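How to Resize a Watch Bracelet at Home Without Crying

So the watch has arrived, you have put it on, and it has slid majestically down to your elbow. Bracelets leave the factory sized for a wrist belonging to a blacksmith. A jeweller will fix this for a small fee and a long wait. You can also do it yourself in an evening.

I'm using my Mornis diver, the one with the push-pin bracelet. If yours has tiny screws in the side of the links, close this page and find a decent screwdriver instead. If it's a Prulside with the pin-and-collar arrangement, the steps are the same but the collars are the size of a poppy seed and have ambitions to leave home.

You will need a pin pusher, a small hammer, a bracelet holder and something to catch the bits. The Fara kit has all of it except the something.

Step 1. Put the watch on and pinch the slack together at the clasp. Note how many links overlap. Take out fewer than you think.

Step 2. Look inside the links for the little arrows. Pins go out in the direction of the arrow and back in against it. I ignored this on my first attempt, in April, and spent 60 minutes persuading a pin to do something it was never going to do.

Step 3. Choose your surface. A desk with a carpet under it is a pin cemetery. I work in the kitchen, where dropped things at least make a noise. 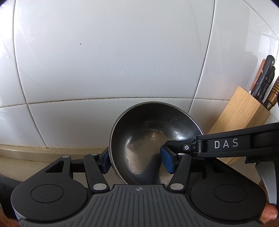 Dark metal bowl on the kitchen worktop

Step 4. Sit the bracelet in the holder, arrow pointing down, and tap the pin until it pokes out underneath. Tap, mind – you're not putting up a shelf. Pull it the rest of the way with pliers.

Step 5. Remove links evenly from both sides of the clasp. With an odd number, take the extra one from the six o'clock side, so the clasp sits nearer the middle of your wrist.

Step 6. Close the gap, push the pin in against the arrow and tap it flush. Run a fingernail over the end. If it catches, tap again.

Still a touch loose? Move the spring bar in the clasp by one hole. Keep the spare links in a bag with the watch's name on it, as they all look identical after a year in a drawer.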